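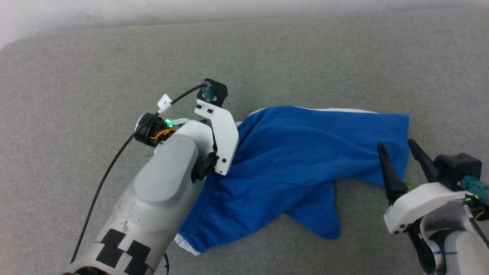
How to fold sports shorts so they stay folded

Sports shorts are awkward to fold. The cloth is slippery, the waistband pulls everything inwards and the legs flare out at the bottom. The method below works for football shorts, running shorts and most swimming shorts. It takes a few goes to learn and after that it is quick.

Where to work

Use a flat surface with a bit of grip. A bed is too soft. A table with an old blanket or a plain cotton sheet over it is much better, as shiny fabric slides about on bare wood. Pull the cover tight before you start, and clear enough space to open the shorts out fully.

Flattening them out

1. Turn the shorts the right way out and push any pocket linings back in.
2. Find the waistband and lay it along the far side of the table, with the legs pointing towards you.
3. Hold one end of the waistband down with your left hand. With your right hand, draw the other end outwards until it lies straight. Don't stretch it — it will only spring back.
4. Pull each leg down by its hem. If there is a coloured trim, use it as a guide and get it lying in a straight line.
5. Smooth from the waistband down to the hems with the flat of your hand.

If one corner keeps flipping over, there is usually a twist higher up. Pick the shorts up by the waistband, give them one shake and lay them down again.

Folding

1. Fold the shorts in half down the middle, so one leg lies on top of the other. Match the hems first and then the waistband.
2. The seat makes a small triangle that sticks out at one side. Tuck it in so you have a straight edge.
3. Fold the hems up to just below the waistband.
4. Fold once more, bringing the waistband over the top. Press down.

You should have a small block that stands on its edge in a drawer. Jeanie McIver, who washed the kit for Clondach juniors for 6 seasons, stops after step 3 and rolls the shorts towards the waistband. Rolled pairs are better in a kit bag, but they take up more room in a shallow drawer.

Drawstrings

Tie the string in a loose bow before folding and tuck the ends inside the waistband. A string with one end pulled in can be worked back through with a safety pin.

Washing at 40 is fine for most polyester pairs, but check the label. Leave the iron alone unless the label allows it, and then keep it cool.

Updated 03/06/2020

Related guides
Folding a fitted sheet on your own
How to pair socks without stretching the cuffs
Getting grass stains out of white trim
Packing a kit bag for a weekend away
Storing swimwear over the winter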